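Re: [sadmont-walkers] Pidach loop, anyone done it lately?

On 11 Nov 2019, Brijesh Maurya wrote:
> Has anybody walked the Pidach loop since the track was rerouted?
> Thinking of taking my dad, who's 71 and fitter than me, but he
> hates scrambling. Is the Taria hut still open for overnighters?

Hi Brijesh,

Yes! Did it in June with my sister and we loved every minute (well, not the leeches). The new bit skips the gully completely and comes out on the ridge, so no scrambling until the Čierny lookout, and you can go round that if your dad's not keen. The top is 1,536 metres and the colours up there first thing are gorgeous.

Hut's open but you have to book now. It's 3 bunks to a room, tank water only, and the stove is a bit of a beast to light. Bring your own firelighters!

Park at the lower gate, the top one gets boggy. I've still got the old topo map if you'd like to borrow it, just mark the new route on in pencil please.

Cheers,
Jo
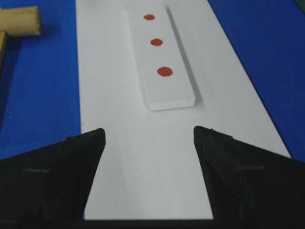

PS the bakery in Sadmont opens at six and the spinach rolls are worth getting up for.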